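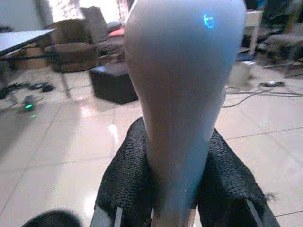 第四章 更换指垫并做夹持对比

4.1 开始之前

读到这一章的时候，您的机械臂应该已经固定好，控制器能正常开机，腕部相机也在电脑上出了画面。如果其中哪一样还没有弄妥，请先回到第二章和第三章，把那边的步骤走完再过来。我们知道大家装好新设备以后都想马上夹点什么试试，这种心情我们太能理解了，不过指垫这件事和前面的标定是连在一起的，前面差一点，后面对比出来的结果就会乱，到时候再回头找原因，花的时间要多得多。

本章讲三件事：怎样把 Skudmont 两指夹爪上的指垫换下来、装上去；怎样用同一个物体、同一套动作，比较两种指垫或者两种夹爪；怎样借助腕部相机判断夹得好不好。三件事可以连着做，也可以分几天做。第一次做的朋友，建议留出一个完整的下午，手边放杯茶（放远一点，不要放在机械臂够得着的地方）。

文中说到的“左指”“右指”，一律以腕部相机画面里的左右为准。您站在机械臂对面看的时候，左右正好是反过来的，这一点请务必记住。我们在修订这份手册时收到的来信里，有相当一部分最后都归结到左右弄反了，连写这一章的人自己也弄反过。

4.2 需要准备的东西

随机附带的部分：

Skudmont 两指夹爪本体，已装在 Haugen 机械臂的腕部法兰上
黑色织网指垫一副
光面硅胶指垫一副
压条两根，浅灰色，金属材质
小号内六角扳手一把
指垫定位片一块，薄的，很容易和说明书一起被丢掉，请先收好

需要自己准备的部分：

不起毛的软布
外用酒精或者一般的电子清洁剂
一把小剪刀，尖头的最好
美纹纸胶带
一支细的记号笔
厚一点的泡沫垫或者旧毛毯，铺在夹持位置的下方
用来夹的物体，选法请看4.5节

记录用的纸笔或者表格，随您喜欢。Britt-Marie Hägglund 负责我们这边的夹爪测试，她至今还是用一本横线本子，左页记动作，右页记结果，翻起来一目了然。要是您更习惯电子表格，第4.8节里有一份字段清单，照着建表就行。

4.3 安全事项

注意：更换指垫时，夹爪必须处于断电状态。只按控制器上的暂停键是不够的。暂停状态下夹爪仍然保持着力，手指伸进去以后一旦有人在电脑上点了继续，后果会很严重。

注意：在居家环境、办公室或者临时借用的房间里做测试时，请先清出机械臂能够到达的范围，再往外让出一步的距离。地上的线缆要么贴好，要么挪开。瓷砖、抛光石材一类的地面很滑，人绕着桌子走来走去调相机的时候，脚底下请多留心。

注意：织网指垫的边缘可能有松脱的线头。线头请用剪刀剪，不要用手扯。扯一根往往会带出一排，一块好好的垫子就这么报废了。

提示：如果房间里有小孩或者宠物，请在他们都不在的时候测试。夹爪合拢的速度比看上去快，小孩子又特别喜欢伸手去摸，这个我们家里都有体会。

4.4 更换指垫

整个过程不难，第一次做慢一点，做过几回以后就很顺手了。我们先以拆下硅胶指垫、装上织网指垫为例，反过来的操作基本相同，不一样的地方在后面的说明里另写。

第1步 在控制器软件里打开“夹爪”页面，点“张开到最大”。等两根手指停稳。

第2步 让机械臂走到“维护姿态”。这个姿态下腕部朝前、略微朝下，手指尖对着您，高度在胸口附近，坐着站着都能操作。如果您的机械臂装在矮桌或者推车上，可以自己另存一个姿态，只要手指朝外、周围没有遮挡就好。

第3步 关闭控制器电源，等面板上的指示灯全部熄灭。请不要急，灯灭以后再在心里慢慢数几下，然后才伸手。

第4步 用美纹纸胶带在左指的外侧贴一小条，写上“左”，右指同样贴好写好。熟手可能会觉得这一步多余，可是指垫拆下来以后，两根手指长得一模一样，换上新垫再调角度的时候，有字看着心里踏实。

第5步 找到压住指垫下缘的浅灰色金属压条。左指的压条靠内侧的根部，右指的压条在外侧下缘，位置不对称，这是出厂时就这么设计的，请不要为了整齐去把它们改到同一边。用内六角扳手把压条上的螺丝松开，松到压条能够晃动即可，不必完全取下。

第6步 捏住指垫下端，顺着手指的方向往指尖推。硅胶指垫贴得比较牢，推不动的时候，先从一个角慢慢掀起来，再往另一头走。千万不要拿金属片去撬，手指表面一旦划出痕迹，新垫贴上去就会鼓。

第7步 用软布蘸少量清洁剂，把手指的夹持面擦一遍，再用干的一面擦一遍。放着晾一会儿，摸上去完全干了再继续。

第8步 把定位片贴着手指根部插进去，插到头。定位片的上沿就是指垫下缘应该到达的位置。

第9步 把织网指垫的平整一面朝向手指，纹理清楚的一面朝外，下缘对准定位片，先贴中间，再往两侧抚平。指垫的上缘是斜的，高的一侧朝向手指的背面，低的一侧朝向夹持中心。左右两块的斜边方向相反，拿起来对着光比一比就能分清。

第10步 抽出定位片，把指垫下缘塞到压条下面，拧紧螺丝。力度以压条不再移动为准，拧得过紧会把织网压扁，纹理变形，靠近根部的地方就抓不住东西了。

第11步 检查边缘。有线头伸出来的，用尖头剪刀贴着根部剪掉。新指垫的上缘稍微有一点毛边是正常的，用过一阵之后还会再毛一些，只要不挡住相机、不缠到物体上，就不必理会。

第12步 接通控制器电源，在“夹爪”页面选择当前的指垫类型，点“重新归零”。夹爪会自己合拢一次，再张开一次。归零的时候请确认两指之间没有任何东西，连胶带的碎屑也不要有。

说明：装回硅胶指垫时，第9步里没有斜边方向的问题，硅胶垫上下左右都是对称的。不过硅胶垫一面光、一面带胶，撕下保护膜以后请尽快贴上，放在桌面上几分钟就会粘一层灰。揭下来再贴的硅胶垫，粘性会差一些，做正式对比的时候请用新的一副。

说明：归零之后如果出现代码339，意思是两指合拢时的位置和所选指垫的厚度对不上。十有八九是软件里忘了改指垫类型。改过之后还报同样的代码，请检查指垫下缘是不是在压条下面叠了一层。

4.5 选择用来夹的物体

好多朋友来信问我们，对比测试到底该夹什么。我们的回答总是一样的：夹您将来真正要夹的东西。如果将来要夹杯子，就夹杯子；要夹布料，就夹布料。标准块当然有它的用处，出厂检验我们也用标准块，可是标准块夹得漂亮，换成一个上大下小的光滑外壳却直往下溜，这样的事我们见得太多了。

话虽如此，如果您眼下还没有确定用途，或者只是想大致了解手上这两副指垫的脾气，不妨从下面几类物体里各挑一样。

一类是四四方方、表面粗糙的，例如硬纸盒。这类最好夹，几乎每副指垫都能应付，适合用来检查安装有没有问题。要是连纸盒都夹歪，请先回到4.4节，不必往下做。

一类是圆柱形的，例如装了半瓶水的塑料瓶。半瓶水会晃，晃起来能看出夹爪在移动中有没有松动。瓶盖请拧紧，这句话我们本来觉得不用写，后来还是写上了。

一类是光滑而带锥度的，上头宽、下头窄，手指只能捏住下面窄的那一段。这类最能看出指垫的差别。物体的重心高过夹持点，一加速就想往旁边倒，两侧的面又不平行，夹得越用力，有时反而越往外挤。如果您时间有限，只想挑一样东西来比较织网垫和硅胶垫，请挑这一类。

还有一类是软的、会变形的，例如毛巾、海绵。这类在第六章里单独讲，本章先不涉及。

提示：带灯、带电池或者带屏幕的物体可以夹，但请先确认外壳能承受夹持力，并且按键不在手指接触的位置。发光的标志、指示灯在腕部相机的画面里可能会特别亮，自动曝光会跟着变暗，处理办法见4.7节。

提示：贵重的东西请放到最后再试。先用一个形状相近、摔了不心疼的替代品把动作跑顺。

4.6 夹持对比的步骤

下面这套步骤是 Hjørdis Wikström 在 Prurthorpe 的测试间里整理出来的，原先写得很长，我们删掉了只跟那间屋子有关的部分（比如哪扇窗的百叶要放下来），其余的基本照搬。她的做法有一个好处，就是把人为的变化压得很低：物体放哪里、手从哪里下去、提多高、停多久，每一次都一样，剩下的差别才好算到指垫头上。

第1步 铺好泡沫垫。泡沫垫要比物体可能落下的范围大一圈，四边都用胶带固定，不要翘起来。

第2步 在垫子旁边的台面上确定放置点，用记号笔和胶带标出物体底部的轮廓。物体如果有正反面，请把朝向也标出来。每次放回去的时候，对准轮廓，看好朝向。

第3步 在控制器软件里新建一个“对比任务”，依次示教四个位置：等待位、接近位、夹持位、提起位。接近位在夹持位的正上方或者正前方都可以，看物体的形状而定，只要从接近位到夹持位走的是直线就行。

第4步 示教夹持位的时候，眼睛多看相机画面，少看手。让物体要被夹住的那一段落在两指正中间，左右两边的空隙尽量相等。带锥度的物体，请让手指的下端也对着物体，别只用指尖去够。织网垫的抓力主要来自中间的一大块，指尖的斜边部分只起辅助作用。

第5步 设置夹持力。第一次请从软件给出的最低档开始，夹住、提起、看一看，不行再升一档。升到能够稳稳提起为止，记下这一档，然后两种指垫都用这同一档来测。要是硅胶垫在这一档提得起、织网垫提不起，或者反过来，也请照实记下来，这本身就是很有用的结果。

第6步 设置停留时间。到达提起位以后，让机械臂停住30秒，期间不要碰桌子，也不要在旁边走动。老式木地板的房间里，人走一步，臂端都会跟着轻轻抖一下。

第7步 运行一次，从头看到尾，手放在急停旁边。没有问题，再开始正式记录。

第8步 每副指垫连续做9次。中间物体掉落，不要中断，把那一次记为掉落，物体放回原位，接着做下一次。如果连着三次都掉，就可以停下来了，再做下去只会把物体磕坏。

第9步 做完第一副指垫，按照4.4节更换第二副，重新归零，然后从本节第7步重复。物体的放置点、四个示教位置、夹持力，一概不动。

第10步 全部做完以后，把第一副指垫换回来，再做两三次。这一步很容易被跳过，大家到这会儿都累了，想收工。可是只有换回来再试，您才能知道前后的差别是指垫带来的，还是物体表面在测试过程中被磨光了、沾了手汗，或者台面挪动过。

注意：更换指垫以后，归零会让手指的闭合终点有细微的变化，这是正常的，软件已经按照指垫厚度补偿过。请不要为此去改示教位置。

注意：在运行当中想停下来，请按急停，不要用手去拦物体。物体掉了就掉了，垫子就是为了接它的。

关于掉落和打滑，多说两句。我们把结果分成四种：稳住、下滑、偏转、掉落。稳住是指从提起到停留结束，物体相对手指看不出移动。下滑是指物体往下走了一段，但最后还在手里。偏转是指物体绕着夹持点转了一个角度，光滑带锥度的物体常常这样，看着还夹得好好的，其实已经歪了。掉落就不用解释了。同一次测试里如果既下滑又偏转，两样都记，不用费心去判断哪个更严重。

4.7 腕部相机的使用

做夹持对比的时候，腕部相机是最好的帮手。它跟着手走，手指和物体的相对位置始终在同一个视角里，哪怕外面的房间转了半圈，您看到的两根手指还是在老地方。随机配的是 Atex 小型相机，如果您用的是自己的相机，下面的菜单名称可能不同，道理是一样的。

第1步 打开“相机”页面，确认画面底部能看到两根手指，指垫的上缘要完整地露出来。看不到的话，松开相机支架侧面的螺丝，把镜头往下压一点。

第2步 将对焦设为固定，焦点放在指垫与物体接触的地方。背景虚一些没有关系，家具、桌子、地上的东西看不清都不要紧，指垫的纹理一定要清楚。织网垫在这方面特别方便，编织的纹路看得分明，就说明焦对上了。硅胶垫表面没有什么细节，对焦时可以先在垫子上贴一小块写了字的胶带，对好以后再揭掉。

第3步 关闭自动曝光。先让物体进入画面中央，调到物体表面的明暗有层次，然后锁住。浅色的外壳尤其容易过曝，过曝以后边缘一片白，轻微的下滑就看不出来了。身后有窗户的话，窗户那块白掉没有关系，以物体为准。

第4步 锁定白平衡。做两副指垫的对比时，前后用同一个设置，回头并排翻看图像会舒服得多。

第5步 在“叠加”菜单里打开参考线，把横线移到指垫上缘的高度。以后判断有没有下滑，就看物体上的某个记号跟横线的距离有没有变。物体表面太干净、找不到记号的，可以用美纹纸贴一个小三角，贴在不被手指压住的位置。

第6步 设置自动存图。夹住的一刻存一张，提起到位存一张，停留结束再存一张。三张连在一起看，滑没滑、转没转，基本上就清楚了。

说明：单独一张图只能告诉您那一刻手指和物体的位置，说明不了夹得牢不牢。我们收到过不少只附了一张图片的来信，问“这样夹行不行”，说真的，光凭一张我们也答不上来。请至少附上同一次测试的三张，再加上夹持力的档位。

说明：抛光的地砖和玻璃台面会反光，画面里会出现一条一条的亮斑，机械臂一动，亮斑也跟着动。人眼看惯了不觉得，软件里的“位移检测”却可能把亮斑当成物体的移动。遇到这种情况，请把检测区域缩小到手指和物体附近，或者在物体后方的地面上铺一块深色的布。周围有会闪的指示灯时，也照此处理。

说明：镜头边缘偶尔会有黑乎乎的一团东西进入画面，多半是支架上的线或者旁边的设备。只要不挡住手指和物体，可以不管它。要是那团东西跟着手一起动，请检查相机线有没有从线夹里脱出来，脱出来的线有被卷进关节的危险。

4.8 记录哪些内容

每做一次，请记下面这些：

序号
指垫类型，新的还是用过的
物体名称
夹持力档位
结果（稳住、下滑、偏转、掉落，可多选）
哪一阶段发生的（合拢时、提起时、停留时、放下时）
存图文件的编号
备注

备注这一栏请不要吝啬。“右指先碰到”“物体放偏了一点”“隔壁在搬东西”，写下来都有用。做的当时觉得一定忘不了，过上两个星期再看，就只剩一排干巴巴的“下滑”，怎么也想不起来那天是怎么回事。

房间的情况也请记一次，不用每回都记：台面是什么材质，有没有开窗，灯是怎么开的。去年11月我们把测试台从窗边搬到了墙边，曝光全部重新调过，幸好之前有人写过一句“上午背光”，省了我们不少功夫。

4.9 怎样看结果

先看掉落，再看偏转，最后看下滑。掉落多的那一副，在这个物体上就不要再考虑了，换一个物体也许又是另一番样子，所以也别急着把它扔进抽屉最里头。

两副指垫都没有掉落的，比较偏转。偏转的方向如果每次都一样，常常是夹持位没有对正，或者一侧指垫贴斜了，请先回头检查。偏转的方向忽左忽右，那就更像是指垫本身抓不住。

下滑则要分阶段看。合拢时下滑，常见于带锥度的物体，手指一挤，物体就顺着斜面走。可以把夹持位往物体的粗处移一点，或者放慢合拢速度。提起时下滑，先降低加速度试试。停留时慢慢下滑的，说明力不够，升一档再测，并且两副指垫都要用新的档位重新测。

就我们自己的测试间来说，到目前为止留下了134条完整的记录，都是织网垫和硅胶垫在锥形、圆柱形物体上的对比。我们的印象是，织网垫用旧一点反而更好用，刚装上的头几次略微发硬；硅胶垫则是越干净越好，沾了灰以后抓力掉得很快，擦一擦又回来了。这只是我们这几样物体、这一张台面上的印象，您那边测出来不一样，请相信您那边的。也欢迎把记录寄给我们，Britt-Marie 会一条一条地看，她回信慢一些，但是都会回。

4.10 换一只夹爪来比较

前面讲的都是同一只夹爪换指垫。如果您想拿 Skudmont 两指夹爪和别的夹爪比，步骤大体还是4.6节那一套，只是有几处要另外留意。

第1步 按照第二章拆下夹爪。接头先拔，螺丝后松，一只手一定要托住夹爪。

第2步 装上另一只夹爪，在软件里填写它的重量和指尖到法兰的距离。这两个数请以那只夹爪自己的说明书为准，不要沿用原来的。

第3步 重新示教四个位置。夹爪长短不同，原来的位置不能用。示教的时候尽量让手指夹在物体的同一个高度，可以在物体上贴一圈胶带做标记，夹完再对一对。

第4步 夹持力的档位在两只夹爪之间没有可比性，这边的第三档和那边的第三档完全是两回事。建议两只夹爪都从最低档往上找，找到刚好能稳住的一档，再各升一档，在这个档位上比较。

第5步 重新调整腕部相机。手指的形状变了，参考线也要跟着改。如果新夹爪比较宽，挡住了镜头，可以把相机支架翻到另一侧，翻过去以后画面是倒的，在“相机”页面勾选“旋转”即可。

注意：第三方夹爪的接线定义各不相同，插头形状一样不代表可以直接插。请对照两边的接线表，一根一根核对，拿不准的时候先写信来问。

提示：地上临时接的线，黑的灰的混在一处，过一会儿就分不清谁是谁了。趁着换夹爪，在每根线的两头各贴一张标签，写上去处，往后每一次更换都会轻松许多。

4.11 常见情况

夹爪合拢后，一侧先碰到物体，把物体推歪了。
夹持位没有对正。请回到4.6节第4步，看着相机画面重新示教。左右确实对正而仍然如此的，检查两块指垫是否同一类型，曾经有一位朋友左边织网、右边硅胶，测了整整一天。

织网垫中间鼓起一块。
手指表面没有擦干净，或者贴的时候从两头往中间按。揭下来，清洁，从中间往两侧重新贴。

织网垫上缘的毛边越来越长。
剪掉即可。剪过几次以后上缘离定位线明显变近的，请更换新垫。散开的线已经延伸到夹持面中间的，也请更换。

归零时手指合拢到一半就停住。
两指之间有东西，或者压条螺丝没有拧紧，压条翘起来顶住了对面的手指。请断电后检查，不要在通电时伸手去按。

物体放下以后粘在硅胶垫上不掉。
新的硅胶垫有时会这样，轻的物体尤其明显。用软布干擦一遍夹持面，或者在放下之后让夹爪先张开，再稍稍等一下才后退。

提起位停留时，画面里看着物体在动，肉眼看着没有动。
请看4.7节关于反光的说明。也请检查相机支架是否松动，支架松了，手指在画面里也会跟着移动，一看便知。

同一副指垫，上午和下午的结果不一样。
这种情况比想象中常见。先把指垫和物体都擦一遍再试，不少时候这样就好了。还是不一样的，看看夹爪是不是已经连续工作了很久，让它休息一会儿，凉下来再测。

软件里找不到“对比任务”。
控制器软件的版本较旧。更新方法见第三章末尾，更新以后示教过的位置会保留，指垫类型需要重新选择一次。

4.12 收尾与存放

测试结束以后，先让夹爪张开，取下物体，再让机械臂回到等待位，最后关电源。请不要让夹爪夹着物体过夜，织网垫会留下压痕，要很久才能恢复。

拆下来的织网垫平放保存，两块之间垫一张纸，别叠在一起，纹路会互相勾住。硅胶垫把保护膜贴回去，放进原来的袋子里。袋子上写好拆下的日子和用过的次数，字写大一些。

擦过指垫的布不要再拿去擦镜头，镜头请用专门的镜头布。

泡沫垫可以一直铺在那里，只是每隔一阵翻一面，砸出来的坑不至于老在一个地方。台面上的轮廓胶带，如果近期还要接着测，请留着别撕，并且跟打扫房间的人打一声招呼。

本章内容修订于2020年7月10日，适用于随机附带织网指垫的各批次夹爪。较早批次只配有硅胶指垫，压条的位置也略有不同，请参看附录中的旧版安装图，更换时除第5步以外，其余步骤照本章进行。织网指垫可以单独订购，左右成副出售，来信时请注明夹爪底部标签上的批次号。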